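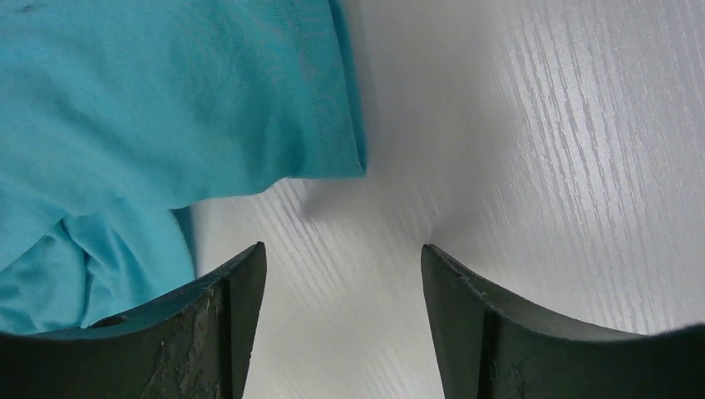
Functional Beverages and Supplements
Unit 4 handout: Reading a label for an oral beauty product

Instructor: Bethel Hailu
Reading before class: course pack, sections on serving size and on claim types

4.1 Scope

This unit covers powders, gummies and tablets sold for hair, skin and nails. Drinks were covered in Unit 3 and are mentioned only for comparison. The products used as cases are Zodance (a powder), Burken (a gummy) and Jitach (a tablet). Labels are in the course folder. Bring all three.

The regulatory background is that of the United States. A product sold as a dietary supplement carries a Supplement Facts panel. A product sold as a conventional food carries a Nutrition Facts panel. The two panels look alike but follow different rules, and the first task with any label is to note which one is on the pack.

4.2 Terms

Serving size: the amount on which all figures in the panel are based. For a supplement it is usually the largest amount the directions tell the user to take at one time.

Daily Value (DV): a reference amount set for labeling. It is a yardstick for comparing products and does not describe the needs of a particular person.

Proprietary blend: a group of ingredients listed with one total weight. The ingredients inside the blend appear in descending order by weight, but their separate amounts need not be given.

Structure/function claim: a statement about how an ingredient affects the normal structure or function of the body, such as "supports healthy nails." A supplement making such a claim must carry the standard disclaimer.

Disease claim: a statement that a product treats, prevents or cures a disease. "Treats eczema" is a disease claim. "Helps maintain soft skin" is usually not. Borderline wording is covered in 4.6.

4.3 Units

Most vitamins on these labels are given in micrograms (mcg) or milligrams (mg). One milligram is 1000 micrograms. Errors in this conversion were the most common reason for lost points on last term's quiz, so write the unit at every step.

Biotin is normally listed in mcg. Vitamin C and zinc are listed in mg. Vitamin A is listed in mcg RAE, which adjusts for the form of the vitamin. Older labels used IU for vitamin A, and the conversion from IU depends on the source. Do not convert without knowing the source.

4.4 Working from serving to container

Take a jar of powder with a net weight of 200 g and a serving of 5 g. Servings per container:

200 / 5 = 40

If the panel lists 45 mg of vitamin C per serving, the whole jar is declared to hold:

40 x 45 mg = 1800 mg, or 1.8 g

A user taking two servings a day receives 90 mg of vitamin C from the product and finishes the jar in 20 days. The front of the pack may still say "40 servings." Both statements are correct. When comparing prices, use the cost per day at the dose in the directions.

With gummies, check whether the serving is one piece or several. The Burken label gives 3 gummies as a serving. Added sugar is then read for three pieces, and a user who takes one piece receives a third of every amount in the panel.

4.5 Ingredients commonly seen

Biotin. A B vitamin. Deficiency can cause hair loss and a rash, but it is rare in people eating an ordinary diet. Evidence for a benefit in people without a deficiency is limited. High intakes can interfere with some laboratory tests, including certain thyroid and troponin assays. Users should tell the clinician ordering the test.

Zinc. Needed for normal skin and wound healing. Long-term high intake can lower copper status. Add up all sources, including any separate multivitamin.

Vitamin A. Fat soluble and stored in the liver. Excess preformed vitamin A is toxic and carries a particular risk in pregnancy. Beta-carotene is handled differently by the body — read the parentheses after the vitamin name on the panel to see which form is used.

Vitamin C. Required for the body to form collagen. That statement is true of the nutrient. It does not show that an extra amount changes the look of skin in a person who already gets enough.

Hyaluronic acid. Sold as a powder and in capsules. Published trials are mostly small and vary in dose, molecular weight and length. Record all three when citing one.

4.6 Grading a claim

Use the Choi sheet handed out in Unit 2. For each claim on the pack, fill in:

Exact wording
Location on the pack (front, back, side, lid)
Ingredient the claim is tied to, if stated
Declared amount per serving
Claim type
Disclaimer present or absent

Copy the wording exactly, including asterisks. A claim such as "clinically studied ingredient" refers to the ingredient and may say nothing of the finished product. Compare the amount on the label with the amount used in the study. Where the ingredient sits in a proprietary blend the comparison may be impossible — enter "not determinable" and leave the rest of the row blank.

4.7 Assignment

Complete one Choi sheet for each of the three labels. For Zodance, also calculate the cost per day at one and at two servings, using the price printed on the course copy of the label. For Jitach, identify the form of vitamin A and explain in two or three sentences why it matters for the warning statement.

Show units throughout. Sheets are collected at the start of the Unit 5 session.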